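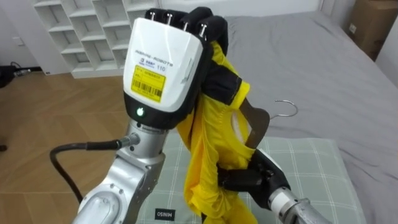 Progress report to the Karnau Fund
Andholm Clothing and Bedding Exchange
Period covered: March to July

What a stretch this has been! When we last wrote to you, the exchange was a set of rails in the front half of the old Stindden shop and a phone that rang at odd hours. We now open four afternoons a week, the back room is dry and painted, and people have started bringing things in without being asked.

Items in and out
We took in 2057 items over the period, mostly children's clothes, with coats a strong second once the weather turned. Shirts and light tops move fastest. Adult shoes are still slow, and we have stopped taking them unless they are boxed. The sorting sheet you asked for is in use - one line per bag, with size, condition and where it went.

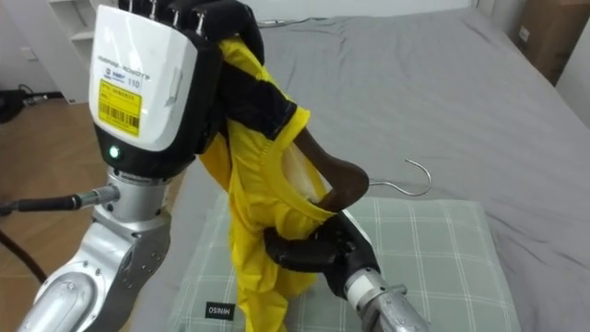

Clothing, July.

Repairs have been the happy surprise. The mending table was meant to run once a month and it now runs every week from 2:00, often with a line for the sewing machine. Zippers are the most common job by a mile. We bought thread and needles out of the small supplies line and still have money left in it.

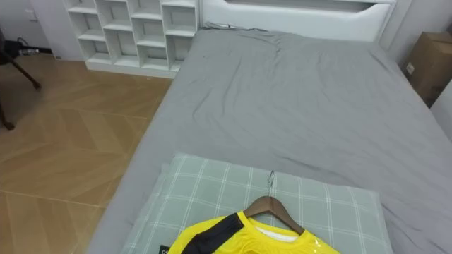

BEDDING AND HOME STARTER PACKS

Your grant let us add bedding for families moving into an unfurnished place, and we're so pleased with how this part has gone. We made up 15 packs and 10 have already gone out. Each has a fitted sheet, a top sheet, two pillowcases and a blanket. Double sizes went first (we guessed wrong and bought too many singles), so the next order will lean the other way. Guo Laundry washes all donated bedding for us at a reduced rate, and the turnaround has been two days every time.
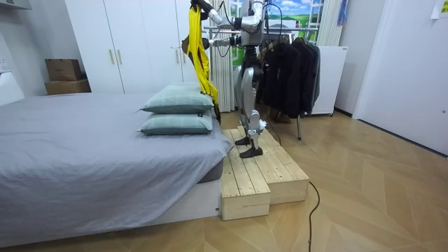 Bedroom with bed and pillows.

Spending
The rent and laundry lines are on budget. Shelving came in under, and we would like to move the leftover $1000 to transport, where fuel and van hire have cost more than we planned. Please let us know if you need a separate form for that.

What is still behind
The online size list isn't ready. The first version was too fiddly on a phone, so we are starting over with a much plainer page, and we expect to have it up by September. The Saturday-style long opening we proposed is also on hold until the front door lock is replaced.

Next period
School uniforms are the big push! Three schools in Andholm have agreed to host drop-off bins, and we'll send the August sorting sheets along with the receipts for the bins.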